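Keeping a Front-Loader Clean

Most musty washers need a regular wipe and more air. These are the jobs we do at home, with the products we keep on the shelf.

Door gasket
Pull the fold of the rubber back with your fingers and wipe inside it with a damp cloth. Lint, hair and coins collect at the bottom. For gray spots, use 100 ml of white vinegar in a cup of water, then wipe again with plain water. Never mix vinegar with bleach.

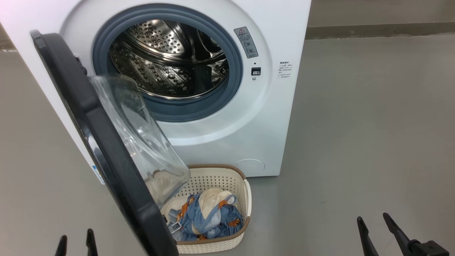 Drum
Run an empty hot cycle every 30 days. We use one Farnix tablet, placed straight in the drum. If your machine has a drum-clean program, use that. Check for paper clips and buttons before you start.

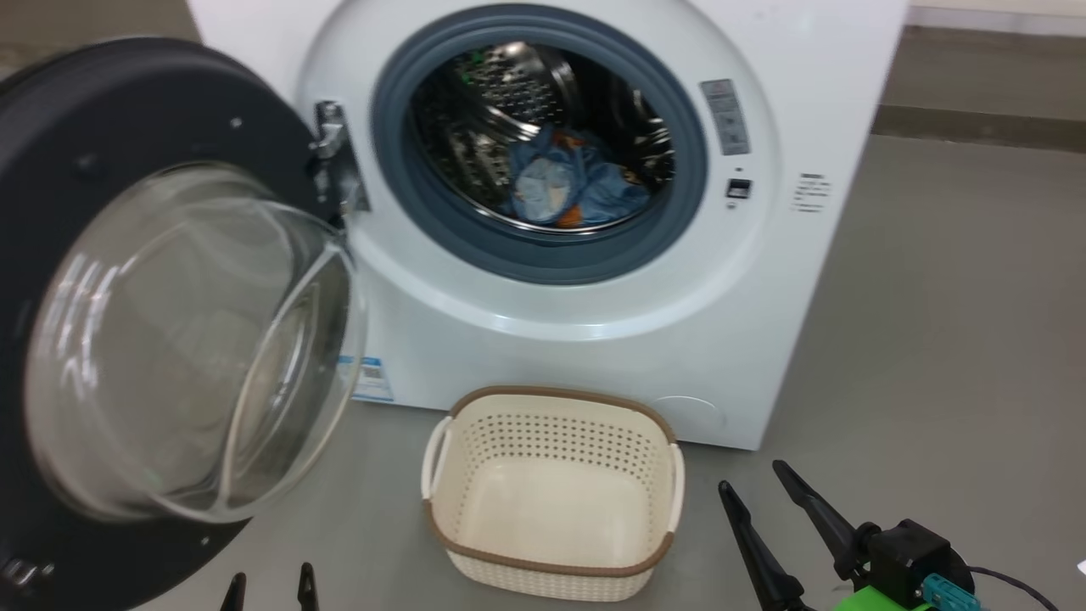
Leave the door open after the last load. Overnight is best. If you have small children or a cat, keep the laundry room door shut.

Detergent drawer
Take it out in March and again in the fall, and soak it in warm water. An old toothbrush gets into the corners. Too much powder is the usual cause of buildup, so measure it.

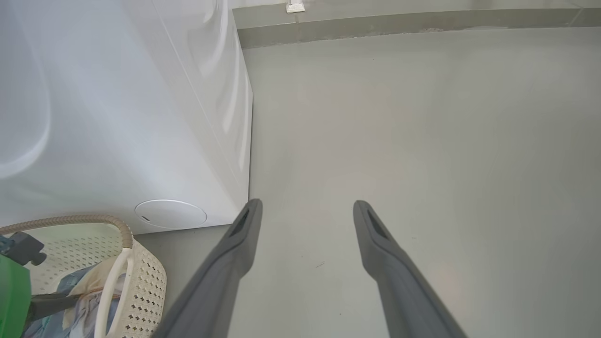
Floor
Mop up spills of softener right away, as they get slippery. Vukora floor soap works on vinyl and tile. Skip it on waxed floors.

Drain filter
Put down a towel and a shallow pan, then unscrew the cap slowly. Rinse the filter under the faucet. 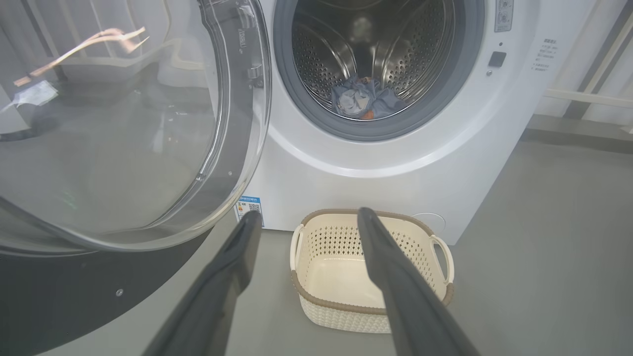

Door glass
Wipe the inside with a drop of dish soap on a sponge. Dry it with an old T-shirt.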